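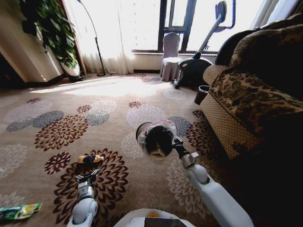

Before You Let Software Pick Up the Living Room: Tips from a Doubter

I have spent since May with a two-armed tidying robot and the software that drives it, a package called Grimum. The sales page says it "understands your home." I would say it follows a list of guesses, and some of the guesses are good. If you are setting up something similar, these are the habits and settings that have saved me the most grief. Most of them are dull.

Start with the floor, then the words. Grimum sorts what it sees into names, and every name comes with a score. Out of the package it will act on a pretty low score. Raise it. You will get more "unsure, skipped" lines in the log and fewer surprises in the trash. I would much sooner pick up a skipped wrapper myself than dig through a bag for an earring.

Patterned carpet is the hard case. Big flowers, medallions, anything with a dark blob on a light ground can fool a detector that was tuned on plain floors. Turn on the depth check if your version has it, so that a thing has to stand up from the carpet before it counts as a thing. The catch is that flattened wrappers barely stand up at all. There is no setting that gets both right, whatever the forum tells you.

Look at the sun. A strong patch of daylight washes out part of the floor, and the planner treats that part as clean when all it knows is that it can't see much there. Draw the curtains or run the job at 7 in the evening with the lamps on. Compare the two logs before you blame the grippers.

Write down what is never trash. Grimum calls this the keep list, and it ships empty, a choice I still can't explain. Mine has slippers, small toys, remote controls, anything with a cable, and pens. Put the toys in by hand, with several views of each one. A little yellow and black thing on its side could be a toy or a snack pack, and I wouldn't bet on the software to know.

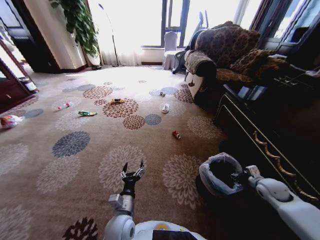 Bottle, can, wrapper and a bag on the carpet, with the bin held at the rim.

Tell it how the bin works. By default the planner has one arm hold the bin while the other does the picking. I thought this was showing off. Then I tried the fixed-bin setting, and our small bin is light enough that I went back to the default within a day. Fold the liner well over the rim, and set the grip point on the rim yourself. A soft bag edge confuses the fit, and if you leave it to "auto" the grip point wanders.

Do one class of litter at a time. Bottles first, then cans, then the flat stuff. The "everything" job sounds better but it is a misery to debug. My log from one "everything" run had 1,115 lines in it, and I read far too many of them looking for a bottle cap.

Set the retry limit to 2. It comes set at 9. If a grasp plan has failed twice on the same wrapper, a third try from the same angle is just wear on the carpet.

Don't install updates the same evening you want the room done. Save your keep list to a file first. The update called Jemonville wiped mine, and the release notes put that under "improved defaults."

Be careful with add-ons. Theano Andreadis, who writes to this page more often than anyone, swears by the Tasar planner and says it picks a better order for the arms. I ran it on the same room and the same mess, and the order was different. Better, I couldn't tell you. It did want a subscription.

Last, keep a dustpan. The crumbs under the armchair are still mine, and I have seen no setting for those - if you have found one, send it in with the log attached, please, and leave out the promo video.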